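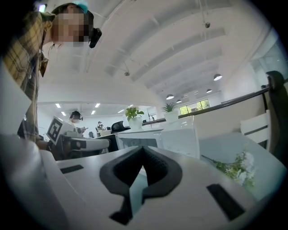
I have been making small flower arrangements for the office since February, and I have changed my mind about most of what I thought I knew. I started because the front desk at our Penlow building looked bare and I had a free hour on the way in. The first few were bad. I bought whatever was bright, pushed it into a jar, and by the next afternoon half of it was hanging over the side. These days I buy plain things. A bunch of small white flowers with green leaves, laid on its side on a light gray desk, is about as simple as it gets, and it's the kind of bunch I now reach for first. White goes with gray, and most of what we have at work is gray, white or black.

I get my flowers from Perketti, the grocery on the corner, before 9 in the morning. They put the new buckets out early and the good bunches go fast. I don't spend much. One bunch of something small, and sometimes a second one that is only leaves. If the stems feel slimy at the bottom I put the bunch back. I used to skip that check and I paid for it with cloudy water and a smell that people noticed before I did.

The desk is where I do the work, so I clear it first. Keyboard pushed back, papers in a drawer, an old towel down if I remember to bring one. I lay the bunch flat and take off the rubber band and the plastic. Then I pull off any leaf that would end up under the water. With small flowers this takes longer than you would think, as the leaves are little and there are a lot of them. After that I trim each stem at a slant.

For cutting I use a pair of Nolte snips that live in my bag. They are nothing special, but they close all the way to the tip, and the kitchen scissors at work don't. Scissors mash a thin stem and then it doesn't drink well. I wipe the snips with a paper towel when I finish and that is all the care they get.

I own 4 vases that are the right size for a desk. Two are jam jars. One is a short brown bottle. The last is a white cylinder by Jellow that I bought on sale and like the most, even though it tips if you overfill it. A desk vase should be low enough that you can see the person across from you. I learned that after putting a tall one next to a monitor and watching my coworker lean around it for a whole meeting.

Small white flowers are forgiving. You don't need to arrange them much. I hold the bunch in one hand, turn it a bit, add a stem, turn it again, and then cut the bottoms even. The whole thing takes me 20 minutes, most of it stripping leaves. If I try to make it look like something from a shop it gets stiff, and I end up pulling it apart and starting over.

I change the water every other day. I don't use the little packets anymore. I tried them for a month and couldn't see a difference, though our water here is hard and maybe that matters. Keeping the vase away from the window did help. So did moving it off the shelf over the printer, where it got warm air all day.

What I haven't worked out is weekends. I come back and the water is low and the outer flowers have gone brown. I have tried filling the vase to the top and I have tried taking the bunch home, which meant carrying it on the bus in a wet paper bag. Next I'm going to try a wider jar. Perketti had some in the back by the candles, and I'll pick one up when I go in for the next bunch.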